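Search this site: type a word and press Enter

About Vandbridge Language School

Vandbridge is a small evening school for adults who want to learn Indonesian or Portuguese. Qistina Wibisono opened it with six students in a room above the Pillai bakery. Today we have four teachers, and the groups are still small. 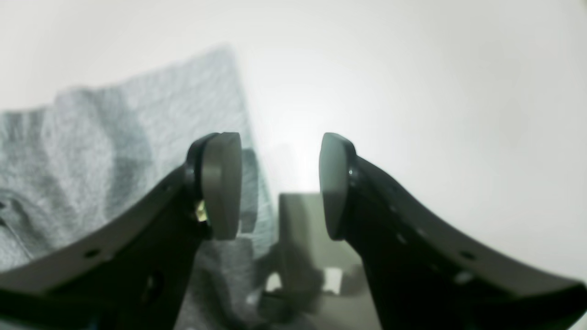
Lessons begin at 7 p.m. and have a short pause for tea. Beginners speak from the first evening, also with mistakes. Thaís Rezende teaches all Portuguese levels. New groups start in July, and the office answers calls every Monday.

Comments

Pendo Magesa: Is there a group for complete beginners?

Puspita Tjoa: Yes, two of them. I am in the early one and like it very much.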